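Unit 6: Mechanical Key Control for Small Buildings
Facilities Operations, Handout for Section B
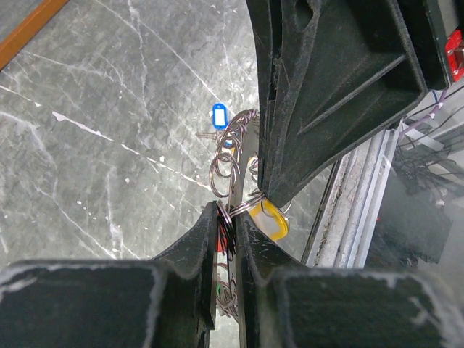 Fig. 1. Split rings, tangled together.

Instructor: Youssra Amrani
Lab assistant: Hafiz Ngau

Scope

This unit covers the issue, return, storage and replacement of mechanical keys in buildings with up to 800 keyed openings. Electronic credentials are covered in Unit 9. Lock hardware (cylinders, cores, strikes) was covered in Unit 4 and is assumed.

1. Terms

Change key. Operates one lock, or a group of locks keyed alike.
Master key. Operates all locks in a defined group, each of which also has its own change key.
Grand master key. Operates all locks under two or more masters.
Bitting. The depths of the cuts on a key, written as a string of digits from bow to tip unless the manufacturer specifies tip to bow. Always record which convention is in use.
Blind code. A number stamped on a key that does not reveal the bitting without a lookup table.
Key set. Two or more keys issued together on one ring under one record.

Do not use "duplicate" and "copy" as if they were separate classes. Both mean a key cut to the same bitting as an existing key, and both need their own serial number.

2. The key schedule

The schedule is the master list of openings and the keys that operate them. It has one row per opening. Minimum columns:

Opening number
Room name
Core mark
Change key symbol
Master symbol
Date last rekeyed

Opening numbers follow the floor plan. Do not renumber openings when a room changes use. If a door is removed, the row stays and is marked void. If a wall is moved and a new door is hung, it takes the next free number on that floor, even if that puts it out of sequence.

The schedule does not list holders. Holders are kept in the issue log, in a separate file with separate access. A person who obtains one file should not be able to work out which key opens what and who is carrying it.

3. Marking and ring assembly

Stamp each key with its symbol and serial number only. Building name, address, room number and bitting are never stamped. Older keys marked "Do Not Duplicate" may stay in service, but the marking by itself does not prevent copying. Restricted keyways limit the supply of blanks and are the usual control where copying is a concern.

For issued sets, use a closed or tamper-evident ring. Ordinary coiled split rings are acceptable for single keys and for cabinet stock. The coil opens with use, and heavier sets will spread a light ring over time. Check for a visible gap between the coil ends at each audit and replace any ring that does not close flat.

Ring diameter is measured on the outside. Catalogs are not consistent on this, so confirm before ordering. Store unused rings by size in shallow trays or on a rod. Loose rings in a deep bin link through one another, and separating them is slow work.

4. The issue log

Each issue is one line. Each return closes that line. A returned key that goes out again gets a new line, even to the same holder. Required entries are symbol, serial number, holder, authorizing person, time out, time due and time in.

Sample entries from the Benjelloun building, May:

AA3 / serial 2 / T. Wilczyńska / auth. Ongart / out 7:40 a.m. / due 4:00 p.m. / in 3:52 p.m.
AB1 / serial 5 / S. Ragab / auth. Ongart / out 8:15 a.m. / due 4:00 p.m. / in (open)

The second line is overdue once 4:00 p.m. passes. The log does not distinguish between late and lost. That decision belongs to the authorizing person and is recorded on the loss form.

5. Audit interval

Change keys: every six months.
Master keys: every 30 days, by sight. A signed statement from the holder is not a substitute.
Grand master: at each shift change.

6. Loss and rekeying

Upon report of a loss, identify every opening the key operates from the schedule. For a lost change key, rekey the opening or swap the core. For a lost master, the whole group is exposed, and cost rises with group size. Where interchangeable cores are fitted, allow six minutes per opening plus travel between floors. Pinning time is separate.

Worked case. A master controls 30 openings with interchangeable cores already pinned and on the shelf. Swap time is 30 x 6 = 180 minutes, or three hours for one technician, before travel. Issue of new change keys should start with rooms in use that day.

Before next session

Read the Groltora case, sections 1 through 3. Bring a draft schedule for one floor of a building you have access to, with room names replaced by letters. Drafts go to Hafiz Ngau at the start of lab.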